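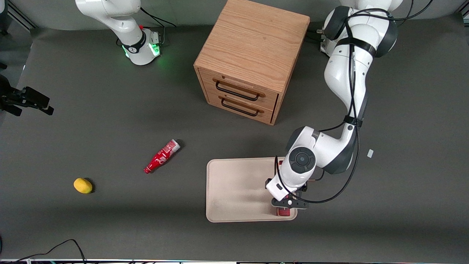

Shared laundry room: breaker trips when two dryers run at once
Asked in Home Electrical, 3 answers

Our building in Werkau has a small laundry room with two condenser dryers and one washer. Each machine has its own outlet. Since May the breaker for the room trips when both dryers are running, usually 40 minutes into the cycle, never at the start. One dryer plus the washer is fine. The breaker is marked B16. Both dryers are the same Atwood model and the rating plate gives 2400 W at 230 V. I have cleaned the lint filters and the condensers. Is the breaker worn out, or is something wrong with one of the dryers?

Answer 1 (accepted)

Add up the load first. 2400 W at 230 V is 10.4 A per dryer, so two of them draw 20.9 A when both heaters are on. A 16 A breaker will carry that for a while. The thermal element in a type B breaker is allowed to hold 1.13 times its rating for an hour, and has to open within an hour at 1.45 times. You are at 1.3, between the two limits, and a trip after 40 minutes is normal behavior. The breaker is doing its job.

Separate outlets do not mean separate circuits. Switch off that one breaker and check which outlets go dead. If all three do, they share one cable. 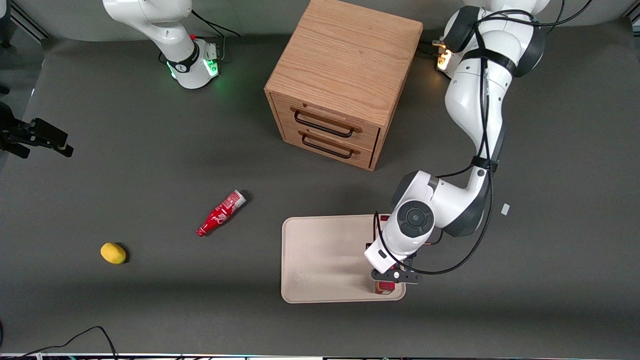

Do not fit a larger breaker. The cable was sized for 16 A, and a 20 A or 25 A breaker would let it run hot inside the wall without tripping. The proper repair is a second circuit from the panel, with its own cable and its own 16 A breaker, one dryer on each. Where the washer goes depends on its rating plate, as its heater may draw nearly as much as a dryer. In a shared building this is work for a licensed electrician, and the owner has to approve it.

Until then, run one dryer at a time.

Boris Vávra

Answer 2

Had the same thing. Swapped the breaker, same result. We put a sign up.

Answer 3

Agree with the first answer. Two additions.

Check the outlets for discoloration. A circuit that has been overloaded since May may have a loose terminal by now. Turn the power off before opening anything.

Also ask for the panel schedule. Ours was done by Zelenák and listed a spare 16 A way that had never been connected, so the new circuit only needed 3 m of cable and one outlet.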